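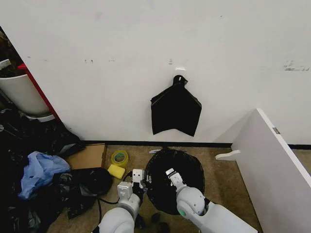

Faulkner Hall is hiring a part-time event assistant for weddings and family parties. We host most of our receptions between April and the end of October, and couples often change their plans late, so the job suits a person who can work from a list that was rewritten that morning. You will greet suppliers, set out chairs and place cards, help the family find the right rooms and stay until the last guests have left. Clearing up is part of every shift. A black trash bag on a stick-on wall hook, knotted at the top, is the sort of thing you will be dealing with at midnight as well as the flowers and the seating plan.

The main hall seats 155 guests. Smaller ceremonies are held in the Vitberg Room, and a few couples each year book both.

Hours and pay
Most shifts are Saturdays, 2 p.m. to midnight, with some Friday evenings for setup. August is fully booked and we can't approve time off that month. Pay is $18 an hour, plus a share of tips. Meals are provided on shifts longer than 8 hours.

What we ask for
You must be 18 or older, able to lift 40 pounds and comfortable talking to guests of all ages. Experience in catering or hotels helps but is not required – we train new staff over two paid weekends. A second language is useful, Spanish most of all.

How to apply
Send a resume and the names of two references to Rosalía Campos, Events Office, Faulkner Hall, 2324 Stodska Road. Please mention any Saturdays you already know you can't work. Interviews are held at the hall with Rosalía and our floor manager, Jolene Partington.

Posted January 2023. Open until filled.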